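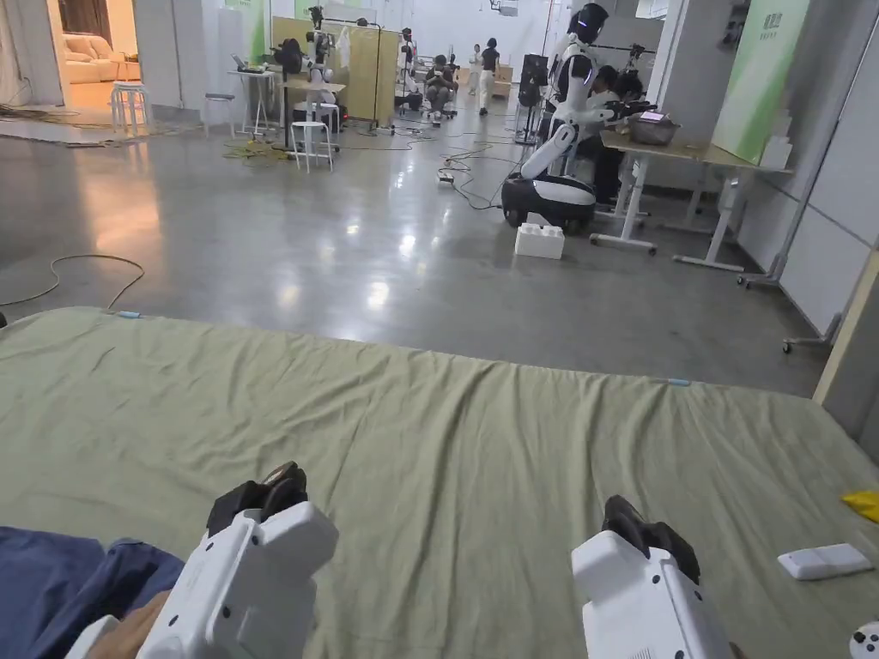
*A green sheet, wrinkles and all. Norkwood's sheet swap is back in September.*

I have slept on the same two sets of sheets for longer than I'd like to admit, so when I heard the Norkwood linen swap was coming back in September I put it on my calendar in pen. It's in the old Appiah furniture store again, doors open at 11 in the morning, and if last year is anything to go by there will be a line down to the bakery well before that.

The idea is simple enough. You bring clean sheets, pillowcases or blankets you don't use anymore, you get a ticket for each one, and you trade your tickets for somebody else's. No tickets? Everything left on the tables after lunch goes for $3 apiece, and the money helps pay for the laundry room at the Jakesau family shelter, which has been limping along with one working dryer all summer.

Kwadwo Eshun has been running the swap since it was a couple of card tables in his driveway, and I caught him on the phone while he was sorting pillowcases. He told me the thing people always get wrong is size. "They write 'big' on the bag," he said. "Big what? Big queen? Big twin?" So this year there's a rule: every sheet needs a scrap of masking tape with the size on it, and if you don't know the size, somebody at the door will measure it for you. He'd love it if you did it at home, though. Last year they got so far behind with the tape measures that the line didn't move for half the morning (I was in it, I remember!).

He's also asking people to skip electric blankets and mattress pads this time. Comforters are fine if they fit in a regular trash bag. Stains are a no, but wrinkles are completely okay, and I was very happy to hear that, being a person who has never once folded a fitted sheet into anything better than a ball.

If balls of sheet are your problem too, there's a folding lesson at 1 in the back room, free, no sign-up. I went to it last year and came home and did it right exactly one time. I'm going again.

The other new thing is a table just for cribs and toddler beds. Kwadwo says they had 13 families ask for those sizes last year and hardly anything to give them, so if you have little ones who've moved up to a bigger bed, dig through the closet, please. Crib sheets get you two tickets each.

Parking is behind the building off Nirar Street, and the front spots are for people dropping off heavy bags. You can also leave bags ahead of time at the library desk any evening until 6. I've got three bags by my front door already, including a flannel set with moose on it that my sister gave me and that I hope she doesn't spot on the table.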